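首页 文章 工具柜 留言 关于
搜索本站 请输入关键词 搜索

夹爪松了之后：左手这台的拆装记录

七月里左手那台开始有虚位。捏硬东西感觉不出来，捏布就很明显，两个指尖合上以后还能前后错一点，布角会从缝里往下溜。一开始我以为是指垫磨光了，换了垫，没有改善，又怀疑编码器零点跑了，重新标了一遍，还是老样子。前后浪费了两个晚上。

后来把手柄夹在膝盖中间，一只手捏住左指轻轻掰，另一只手摸连杆根部，才摸到是转轴在动。

先说一下手上这套的情况。Clakero的手持夹爪，左右各一台，我主要管左手的。设备侧面我都贴白标签，手写编号，再写上左或者右。这个习惯是Teófilo Ticona逼出来的，以前我们混用过一次，左手的标定文件灌进了右手，那一批数据全部重来。标签别贴在散热口上，也别贴在要经常拧的螺丝旁边，胶会渗进螺丝孔里。

拆之前先断电，等指示灯灭掉再动手。我有一次灯还亮着就去拔线，结果最后一段记录没有写完，文件头是坏的，Kevin Cusi帮我修了半天也没修回来。

顺序大概是这样：

先不要碰前面连杆上那四颗小螺丝。它们看上去最像要松的地方，其实很少出问题，而且一旦松了，两指的平行要重新找，很烦。先看中间肋板前端两侧那两颗大的转轴螺丝，颜色是银的，头很宽。用手指按住螺丝头，再开合夹爪，如果感觉螺丝头跟着一起转，就是它了。

我这台左边那颗跟着转，右边那颗不转。

螺丝退出来以后看螺纹，原来涂的胶已经成了粉，用硬毛刷刷掉，再用无尘布擦。孔里也要擦，我用的是削尖的竹签裹一层布。清洁剂只沾一点点，多了会流到轴套里，轴套里原来的润滑脂被冲掉，又要重新上。轴套我顺手检查了，内壁没有划伤，就没有换。Jundberg的备用轴套手里还有一对，留着。

胶用的是Leemans的中强度。不要用高强度，下次拆不开。涂在螺纹中段，靠螺丝头的几圈空着。拧的时候分两次，第一次拧到刚好没有虚位，开合十几下，第二次再补一点。补到什么程度我说不清楚，大概是放开扳机以后两指还能自己顺畅弹开，但是用手掰已经掰不动。如果弹开变慢了就是过了，退回去一点。

固化要放一晚上。说明书写的时间短一些，我不太信。 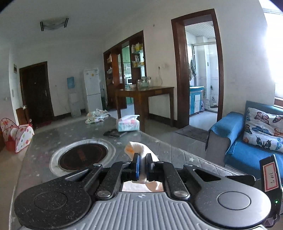
指垫也说一下。左指内侧那条蓝色的垫是我后来自己裁的，原装的用久了边上会翘，翘起来的地方夹布的时候先碰到布，布就歪。裁的时候比指面窄一点点，四个角剪圆，贴之前指面要彻底擦干净，贴完用夹子压着过夜。不要贴完马上去用，我试过，第二天垫子整条往下滑了一截。

换垫之后一定要重新标零点，因为垫的厚度变了，合拢时的读数也会变。我现在的做法是空夹合拢十次取中间值，然后夹一片塞尺再做一遍。上次换完忘了标，软件里显示的开度一直偏大，Maribel Cusi在看数据的时候问我为什么手指永远合不上，我才想起来。

前面那块带肋条的板上有一个圆形的小标记，靠近前沿。擦灰的时候这个地方要轻，不要用酒精。我以前用的那台就是被酒精擦花的，后来只能重新贴，贴的位置偏了一点，标定误差就下不去。现在只用镜头布干擦，沾了毛就用气吹。

夹布的活最容易进毛。布屑会顺着指缝往后走，最后积在连杆和肋板之间，积多了开合有沙沙的声音。我一般收工的时候翻过来敲几下，再用软刷从后往前刷。别从前往后刷，那样是往里面送。

右手那台这次没有拆，只是查了一遍转轴，没有跟着转的情况，就放回去了。不过我给两台都加了一条记录，写在本子上：日期、开合次数、哪颗螺丝动过、用的什么胶。左手这台出问题的时候软件里的累计是2474次。这个数字我觉得偏早，以前同样的活能跑得更久，可能是上次装的时候胶本来就涂少了。那次是我自己装的，没什么好怪别人。

力矩这一块，Ezequiel Ibarra建议我买一把小的力矩批，固定一个数值，不要凭手感。他说得对，但是转轴螺丝头太宽太浅，我手里的批头咬不住，容易打滑，打滑两次槽口就花了。先找合适的批头再说。Paltasholm那家店的目录里有一种平头加宽的，编号309，还没有下单，运费比东西贵。

装好以后的检查，我在家里做。先空夹，看两指是不是同时到中间。如果一边先到，说明连杆不对称，要回头看小螺丝。再夹一块软布，随便揉成一团就行，捏住布边往上提，手腕左右转一转，看布有没有在指间转动。然后换薄一点的布，搭在台面边上，从垂下来的那一角开始捏。薄布比厚布难，指尖稍微有一点错位就捏不住。

最后是慢慢松开。这个步骤很多人省掉了，我建议不要省。松开的时候如果有一个指头先动，另一个顿一下再跟上，通常是轴拧得太紧。我这次第一遍就是右指顿，退了一点点，再试就没有了。

然后跑一段正式的记录，看开度曲线。修之前曲线在合拢那里有一个小台阶，每次位置还不一样，修完以后台阶没了，剩下一点毛刺，我觉得是扳机弹簧的问题，先不管。一共录了62段，有两段是我自己手抖，删掉了。

还有电缆。侧面设备出来的线要留一点余量，手腕转到最里面的时候不能绷。我用魔术贴绑，不用扎带，扎带剪的时候容易伤线。绑的位置离接头远一点，接头那里要能自己弯。这次顺便把绑带换了新的，旧的已经粘不住，全是布毛。

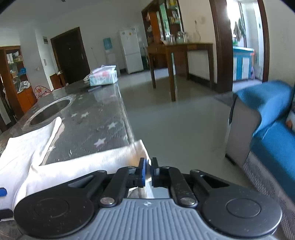 Tamsin Wojcik：我的也是左边转轴先松，右手那台用到现在没有动过。不知道是不是因为扳机拉力本来就偏一侧。另外胶我试过低强度的，两个星期就又松了，中强度应该是对的。你退螺丝的时候要不要加热？我不加热根本退不出来，加热又怕旁边的塑料件变形。

回一下加热的事。我没有加热，因为这次胶已经粉了，轻轻一拧就出来。如果胶还是好的，我会用烙铁头碰螺丝头，碰一会儿就拿开，试着拧，不行再碰。不要用热风枪，热风会吹到两边的壳子。拧的时候另一只手要托住连杆，别让力都落在轴套上。

拉力偏一侧这个说法我想过，但是没有办法确认。要确认的话得在扳机拉杆两侧各装一个测力的东西，我手头没有。有谁测过的话请告诉我数值和测法。

另外有一个地方我之前的旧文章写错了。旧文章里说拆转轴之前要先把指尖拆下来，其实不用，指尖留着反而好判断有没有虚位。旧文章我还没来得及改，以这一篇为准。

备件清单也更新一下，免得下次又翻箱子：

转轴螺丝，左右通用，现在剩一对。
轴套，Jundberg，一对。
连杆小螺丝，剩14颗，够用很久。
蓝色垫材，还剩半张，裁的时候顺着同一个方向裁，横着裁的会拉长。
Leemans中强度胶，开封的那支口已经有点堵，下次先挤掉前面一截再用。

右手那台等下个月再看。如果也开始转，就两颗一起重新上胶，顺便把扳机弹簧换掉，到时候再写。

联系：请用留言页 | 文字与图片版权归本站作者所有 | 返回顶部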